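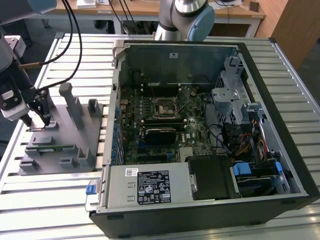
An opened desktop computer with its side panel removed and the processor socket empty.

Flarnside district to sort retired office computers by part before recycling

By the Tarlow Ledger business desk
Jan 27, 2025
5 min read

We use cookies to measure readership and remember your settings. By continuing to read you accept our cookie notice.

The Flarnside municipal services district will begin separating reusable parts from retired desktop computers before the remaining material is sent for shredding, under a contract approved this month. The work will be carried out at a leased building in Tarlow by Mabaso Recovery, which already handles the district's discarded batteries and fluorescent tubes.

The first lot consists of 529 desktop computers taken out of service at district offices, two branch libraries and the water billing center. The machines have been held in dry storage since September, when the district finished moving its office staff to newer equipment. Monitors, printers and laptops are excluded from the contract and will continue to go through the existing drop-off program.

Until now, the district has paid to have complete machines collected and shredded. Shredding recovers steel, aluminum and copper with reasonable efficiency, but smaller amounts of other metals are harder to separate once circuit boards have been broken up and mixed with plastic. Working memory modules, power supplies and processors are also destroyed in the process, although many have years of service left in them.

Under the new procedure, each computer will be logged by serial number and checked for a storage drive. Drives come out first and go into a locked cage. They will be wiped and verified if they pass a surface test, or punched and shredded if they do not. A record of the result will be returned to the district for every drive, matched to the machine it came from. No computer may move to the next station until its drive entry is complete.

Memory and processors are removed next. Modules will be grouped by type and capacity and tested in batches. Processors will be inspected for bent contacts or damaged pads, cleaned of old thermal compound and packed in antistatic trays. Power supplies will be load tested for 34 minutes each, a period the contract sets as the minimum for resale. Units that shut down, overheat or drift outside their rated voltage are treated as scrap.

Motherboards will be handled in one of two ways. Boards from models still in demand as repair stock will be tested, bagged and sold with their sockets covered. All others will be graded as circuit board scrap and shipped whole to a refiner. The contract does not allow boards to be heated or chemically stripped on site, and coin cell batteries must be taken off before any board leaves the building.

Cases and brackets account for most of the weight of a typical office desktop and the least of its value. Steel and aluminum will be baled separately. Plastic front panels will be sorted by the resin code molded into the inner face, and panels with no readable code will go to mixed plastic, for which Mabaso Recovery pays a disposal charge.

Parts will be tracked with Skidolex, an inventory package the district already uses for its vehicle workshop. Each tray and bale will carry a printed label linked to the lot it came from. District staff will be able to view weights and counts but will not be able to change them. The contractor must reconcile its totals at the end of each lot, and any difference of more than 2 percent by weight has to be explained in writing before payment is released.

The contract runs for 3 years, with a review after the first lot. The district will pay a fixed handling fee for each computer and receive a share of the proceeds from resold parts. Scrap metal income stays with the contractor up to a set tonnage and is divided evenly after that. Budget papers attached to the contract do not forecast a profit. They describe the arrangement as likely to cost somewhat less than whole-unit shredding if the memory and processor yields match those of comparable lots.

Those yields are the main uncertainty. Prices for used memory fall quickly when a newer standard becomes common, and large office replacements tend to reach the secondhand market in the same months. The papers also note that some of the older machines may have been used as a source of spares before they were retired, so that not every case in storage can be assumed to hold a full set of parts. A sample count will be made when the first pallets are opened, and the handling fee will not be adjusted for missing components.

Safety requirements follow those already in force for the battery contract. Power supplies may not be opened. Workers must use grounded wrist straps when handling memory, processors and boards, and cut-resistant gloves when handling stripped cases. The building's extraction system is to be inspected before work begins, chiefly on account of the dust that collects in fans and heat sinks over years of office use.

Residents will not be able to bring household computers to the Tarlow building, which has no public entrance. Household machines are still accepted at the Flarnside transfer station during normal opening hours. Owners are advised to copy any files they wish to keep and to remove the storage drive beforehand where possible. Drives left in household machines are shredded, and no certificate is issued.

The district intends to consider adding school computers after the review. That would require a separate data handling agreement, and no date has been set for a decision. Lots from outside the district are not covered.

Reused parts from the first lot will be offered initially to the district's own repair bench, which may claim memory and power supplies at no charge within a fixed period. Anything left unclaimed will be sold in mixed lots to registered dealers. A list of lot sizes and conditions of sale will be posted on the district's procurement page once testing is complete.

Get the Tarlow Ledger business newsletter by email. Enter your address to subscribe. You can unsubscribe at any time.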